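首页 > 影音设备 > 电视盒子 > Pilta 追剧盒

Pilta 追剧盒（黑色，含遥控器）
售价：1494元
库存：有货
配送：Badton 自营仓发出，下午四点前付款当天出库

先说价格

1494元买一个电视盒子，我们觉得贵。Badton 卖电视盒子有些年头了，这个价位通常能买到一台带硬盘位的播放机，或者一台过得去的小尺寸电视。Pilta 的宣传页把它叫作“剧集爱好者的客厅中心”，这种说法我们没有照搬。下面的文字由本店编辑根据店内样机的使用情况写成，厂家提供的文案只在注明的地方引用。

如果您只是想在电视上看看新闻、偶尔点一部电影，电视自带的系统多半够用，看到这里就可以关掉页面了。

它做什么

Pilta 的卖点集中在追剧上。它把您订阅的几个平台里正在更新的剧集汇总到一张表上，按更新时间排好，告诉您哪一部今晚有新的一集、哪一部上次看到第几分钟。厂家把这套界面叫作 Nava。

这张表确实方便，尤其是那种一周只放一集、线索又埋得很深的悬疑剧。隔了一个星期再看，谁和谁有仇早就忘了。Nava 在每集开头提供一段“前情提要”，厂家的说法是“智能生成、懂你所忘”。我们试下来，提要的质量起伏很大。情节简单的家庭剧，它写得清楚；时间线来回跳的剧，它有两次把倒叙当成了现在发生的事，还有一次把第四集才揭晓的身份写进了第三集的提要里。对追悬疑剧的人来说，后面这种错误很难原谅。

厂家回复说三月的更新会改进剧透控制。更新装上之后，剧透少了，提要也短了，短到有几集只剩一句“主角面临新的挑战”。

防剧透模式

默认关闭，要到设置里的“观看习惯”第二页去开。开启后，未看剧集的封面图会变成纯色块，标题隐藏，只留集数。

这个功能是我们在整台机器里最喜欢的一个，也因此对它的漏洞格外不满。推荐栏不受它约束。您把某部剧的封面全遮住了，往下滚一行，推荐栏里可能就摆着同一部剧的大结局花絮，图上两个演员抱在一起哭。厂家把推荐栏称为“发现”，暂时没有关闭选项，只能折叠，每次重启后又会自己展开。

支持的平台

包装上写着“支持主流平台”。主流二字怎么理解，各家不同。购买前请务必登录厂家网站，查一下您常用的平台在不在列表里，并且要看清楚是“完整支持”还是“基础支持”。基础支持的意思是可以打开、可以播放，但观看进度不会同步到 Nava 的追剧表里。一台主打追剧表的机器，碰上进度不同步的平台，就剩下普通盒子的功能了。

Pleltska 频道包随机赠送6个月，到期后自动续费。请注意“自动”两个字。注册时它会要求绑定付款方式，不绑定无法领取赠送期。取消入口在网页端，盒子上找不到。频道包里的内容以海外青春剧和老情景喜剧为主，画质参差，字幕有一部分明显是机器翻译，双关语基本都翻丢了。喜欢这个类型的人会看得很开心，对其他人来说，赠送的价值不大，我们建议别把它算进1494元里去。

画质与声音

画面没有什么可挑剔的，也没有什么可夸的。高清片源播放流畅，暗部比较多的夜戏能看清人脸，快速横移的镜头略有拖影，关闭“影院平滑”后好转。这个选项出厂时是打开的，打开之后什么剧看上去都像早间节目，请您拿到手先关。

声音方面，盒子上没有扬声器，完全依赖电视或音响。宣传页里的“沉浸式声场”指的是一个软件音效，开启后对白变薄，背景音乐变大。我们试听的几位同事都选择关掉它。

有一项“对白增强”值得一提。近年的剧集里，演员压着嗓子说话成了习惯，不开字幕常常听不清。对白增强开到中档，能听清大半，副作用是关门声和杯子放下的声音也一起变响了。夜里看剧的家庭可能要权衡一下。

遥控器

体积小，手感轻，容易掉进沙发缝里。没有寻回功能，同价位的竞品里有这个功能的不少。

正面有一颗专用的 Pleltska 按键，位置紧挨着返回键，误触很频繁。这颗键不能重新定义。我们向厂家反映过，得到的答复是“会转达给产品团队”。

语音搜索要按住说话。说剧名的识别率还可以，说演员名字时容易听成别的词。外语剧名请直接用手机端输入，省得生气。

一起看

Pilta 有一个异地同看功能，两台盒子可以同步播放同一集，一方暂停，另一方也跟着暂停。宣传片里是一对姐妹隔着两座城市一起看大结局，拍得很动人。

实际使用有三个条件：双方都有 Pilta，双方都订阅了同一个平台，并且这个平台属于“完整支持”。也就是说，要实现宣传片里的画面，家里得买两台。同步的精度倒是不错，我们在店里和仓库之间试过，两边的笑声几乎同时响起来。断线之后重新对齐比较慢，遇上网络不好的晚上，一集看下来要等好几回。

聊天栏会占去画面右侧的一条，不能移动位置，字幕长的时候会被挡住。

广告

花了这个价钱，首页上仍然有广告。开机后第一屏的上半部分是一张横幅，大多是平台新剧的预告，偶尔是饮料。静音播放，五秒后缩小。付费去除广告的方案厂家说“正在评估”，我们对此没有什么期待，一台已经付过钱的机器还要再付一次钱才能安静下来，这个思路本身就有问题。

隐私

首次开机会有一连串的同意页面，建议逐页看。“观看偏好分享”一项默认勾选，勾着的话，您几点看剧、在哪一分钟退出、哪一场戏倒回去看了两遍，都会上传。厂家声明数据经过匿名处理，用于“帮助创作者理解观众”。创作者是否真的想知道这些，我们存疑。取消勾选后追剧表照常工作，提要会变得更笼统一些。

规格

重量：267克（不含电源适配器）
最大功率：25瓦
颜色：黑色
接口：高清视频输出一个，网线口一个，外接存储口一个
无线：双频
遥控器电池：两节七号，随机附送
保修：见下方“售后”一节

功率一项要多说一句。一个用来看剧的盒子标到25瓦，在同类里偏高。待机时它不会完全休眠，Nava 会在后台刷新更新表，外壳摸上去是温的。放在封闭的电视柜里，建议把柜门留一道缝。

外接存储口只认单个分区的移动硬盘，插上后会先扫描一遍。扫描期间界面会卡。剧集文件名如果不按厂家规定的格式写，会全部堆进“其他视频”里，没有封面，也不进追剧表。

包装内容

主机、电源适配器、视频线、遥控器、电池、快速指南。视频线偏短，电视挂墙的用户大概率要另买一根。快速指南只有图，没有字，第四步和第五步的图我们看了半天也没看出区别。

家里有旧台式机的话

这一节对我们的销量没有好处，还是写上。

如果您手里主要是自己收藏的剧集文件，平台订阅得不多，一台闲置的旧台式机装上免费的媒体库软件，就能做到 Pilta 的一大半功能：分季整理、记住进度、往电视上投。内存不够的话加一条，旧规格的内存条在二手市场不贵，买之前核对清楚主板支持的型号。动手之前断电，拔掉电源线。缺点也很明显，体积大，耗电高，风扇有声音，而且没有那张跨平台的更新表，各家平台的新剧还是得自己记。
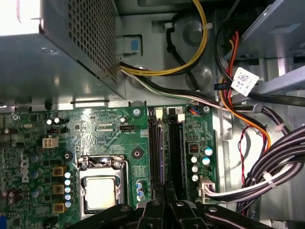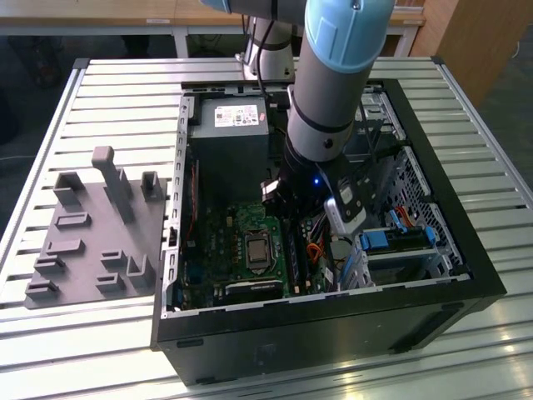
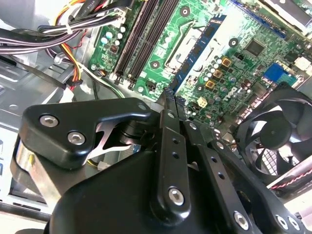
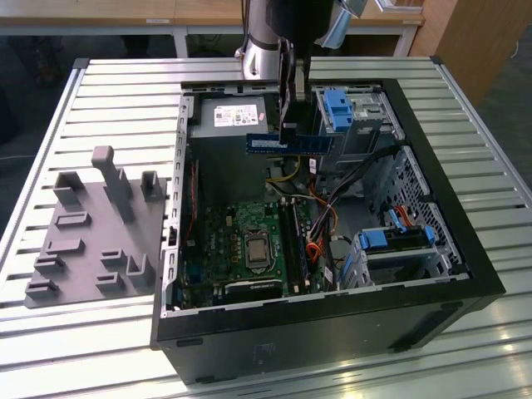
台式机，侧板拆下后的机箱内部

售后

Badton 对本商品提供到货后无理由退货，包装可以拆，机器可以开，只要配件齐全。退货前请先在网页端取消 Pleltska 频道包，我们没有权限替您取消，机器退了，扣款还会继续。这种事发生过不止一次。

主机故障由厂家负责维修，周期较长。遥控器不在主机保修范围内，单独购买的价格请在配件页查询，看之前做好心理准备。

常被问到的几件事

能不能跳过片头？
能。完整支持的平台上会出现跳过按钮，基础支持的平台要自己快进。跳过片尾默认开启，有彩蛋的剧会被它直接切走，建议关掉。

一集接一集自动播放能关吗？
能关，每个平台要分别关一次。系统更新之后我们发现其中一个又自己打开了。

可以设几个用户？
可以设多个，各看各的进度。切换用户需要退回首页，也就是说要再看一遍横幅广告。儿童用户可以限制分级，但搜索结果里仍会显示受限剧集的标题。

老电视能用吗？
有高清视频接口就能用。只有模拟接口的电视需要转换器，画质会打折扣，我们不推荐为此花1494元。

提要能不能自己写？
目前不能。有用户建议开放手写备注，例如“戴绿帽子的那个是弟弟”，我们觉得这个主意比现在的智能提要好用，已经转给厂家。

Nava 会不会哪天收费？
厂家没有承诺不收。用户协议里写的是“现阶段免费提供”。

会不会降价？
上一代在新品发布后降过价。不着急的顾客可以点页面右侧的“降价通知”，填邮箱即可，我们只在价格变动时发信。

相关商品
Pilta 遥控器保护套（无法防止误触 Pleltska 键）
加长高清视频线
电视柜散热垫脚
Badton 自选：带寻回功能的通用遥控器，与 Pilta 兼容，语音键除外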